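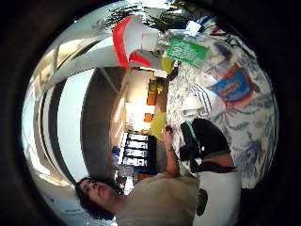
They had me pick up the same packet 34 times one morning, says Lộc Lưu, and when I asked who gets paid once the machine can do it, I was told that was a good question.

Home | Staff Pages | Shifts | Pay | Questions | Contact

Print this page | E-mail this page

Wumitz at the Udville site: questions from the floor

Management at Stosau has its own page on the Wumitz system, with a nicer font. We wrote ours after reading it and finding that most of what people were asking in the break room wasn't on it. We'll change the answers when we get better ones.

What is Wumitz supposed to do?

Pick up small mixed goods, turn them the right way round and put them down where they belong. Packets, boxes, bottles, cloths. Anyone who has worked a sorting table knows that the turning is the hard part, especially with anything soft. The sales sheet spends one line on it.

Why are some of us wearing gloves with sensors on them?

The software learns from people. It needs to know how a hand closes on a thing and when it lets go, so people wear the gear and do ordinary handling. The company calls this "sharing your skills." We'd call it training your stand-in, and we think it should be paid as training.

Is it paid?

Yes, at the normal hourly rate. There is no extra rate for recording. We asked for one in March and were told it was "under review." It still is.

Can I say no?

On paper, yes. The notice says taking part is voluntary. It also says that people who take part will be "considered first" for the new operator jobs, so make of voluntary what you like. If you've said no and your shifts changed afterward, please write down the dates and bring them to us.

How many operator jobs are there?

2. The sorting tables at Udville employ 224 people. We've seen no plan that explains what the others do, apart from a slide with the word "redeployment" on it.

Has anyone been laid off?

No, and we want to be fair about that. People who left over the summer haven't been replaced, though, and the tables are slower for it. Then the slow tables get used as an argument for the machine.

Does it work?

Sometimes. At the demonstration it handled stiff boxes well and was slow but steady with bottles. Soft packets gave it trouble, and a person stood next to it the whole time to straighten things out. That person wasn't in the cost figures we were shown.

They said 1,000 items a shift. Is that true?

It's a target. We asked for a log from a normal shift, with the stops left in, and haven't gotten one. A good day at the Lương plant was mentioned instead, and Lương packs one kind of box.

Will it be easier on my back and wrists?

It could be. Plenty of us would happily never lift another full crate. But crates aren't what the system picks up – it takes the light work and leaves the lifting where it was. If the company wants to talk about sore backs, it could buy the lift tables we put in for last year.

What happens to the recordings?

We don't know, and that bothers us more than anything else here. The consent form lets Wumitz keep them and use them for "related products." It gives no end date. You can ask for yours to be deleted, but ask in writing, keep a copy, and don't accept a nod in the hallway as an answer.

My face or voice might be on one. Does that matter?

Ask before you start, and ask what other people at the table will be picked up too. Someone sitting nearby hasn't signed anything just because you have.

Are you against the machine?

We're against being told it's good news before anyone has shown us the numbers. Some of us would like to work with it. Send us the shift log and the job plan and we'll read both.

Where do I send a question?

Put it in the box by the time clock, signed or unsigned. Late-shift people can catch one of us before 10 p.m.

Recent on Staff Pages
Lift tables: where the request stands
What the consent form says, line by line
Swapping shifts without losing your break
Notes from the Wumitz demonstration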